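How to score a cricket match when you've never done it before

So you went along to watch, somebody shoved a scorebook at you and now you're sitting at a wobbly table wondering what a leg bye is. I've been there! My first go was for Cherkaoui seconds, and by tea my bowling figures and my batting totals were 5 runs apart. I've done a good few seasons since and I still make mistakes, but I know how to find them now.

What you need

A scorebook, two pens that work, a pencil and a rubber. I do the whole thing in pencil and ink over the totals at the end. Kumudini Talukder, who taught me, uses a different colour for each bowler and it looks lovely, but don't try that on your first day. Bring a clipboard or a couple of big bulldog clips as well – wind is a menace.

Before the first ball

Get both team sheets from the captains and write the names in before the toss if you can. Full names, please. "Dave" is no use to whoever types it all up later. Fill in the date, the ground, who won the toss and what they chose to do. Then go and say hello to the umpires and ask how many overs it is and whether there are any local rules about wides.

If the other side has brought a scorer, sit next to them. You'll be checking with each other all afternoon.

Recording a ball

Every ball goes down in two or three places, and once you've got that into your head the rest is mostly practice.

First, the batter's line. If they score a run, write 1 next to their name. Four runs, write 4. A dot ball can go in here too, though some people leave those out.

Second, the bowler's box for that over. Same thing again: a dot for no run, or the number of runs hit.

Third, the running total, that long grid of numbers you cross off as the score goes up. If it's a single, cross off one. If it's a four, I put a line through all four numbers together.

I say it under my breath as I go – batter, bowler, total – and yes, people do look at me.

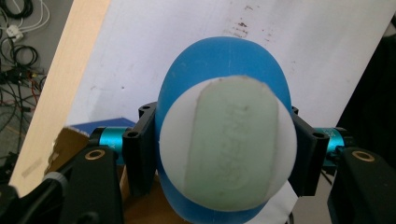

Extras

These are what frighten people. Take them slowly.

A wide is a cross in the bowler's box. It counts against the bowler and goes in the wides row at the bottom, and the batter gets nothing. If they run on a wide, add a dot in the cross for each extra run.

A no-ball is a circle. If the batter hits it for runs, put the number inside the circle and give those runs to the batter, with the one for the no-ball going in extras.

Byes and leg byes go in extras and the total, but they don't count against the bowler. I draw a small triangle for byes, point up, and turn it upside down for leg byes.

Wait for the umpire's signal every time, and wave or raise your hand so they know you've seen it. If you haven't understood it, don't wave! They'll do it again.

Wickets

Put a W in the bowler's box, unless it's a run out, which doesn't go to the bowler. Write how the batter was out, who took the catch and the bowler's name. Then note the score at the fall of the wicket and which batter was out. Do this bit straight away while the new batter is walking out, as it's the only breathing space you'll get.

Checking at the end of an over

Add up the over, add it to the bowler's running figures, and compare the total with the other scorer. If you differ, go back over the last six balls together. Dalia Lamrani and I once left it until the drinks break and spent most of the next hour hunting for a single leg bye.

At the end of the innings, batters' runs plus extras should match your total. So should the bowlers' runs plus byes and leg byes (and any penalty runs, if you've been that unlucky).

If you fall behind, keep the bowler's box going and leave the rest until the over finishes. You can usually rebuild most of it from there.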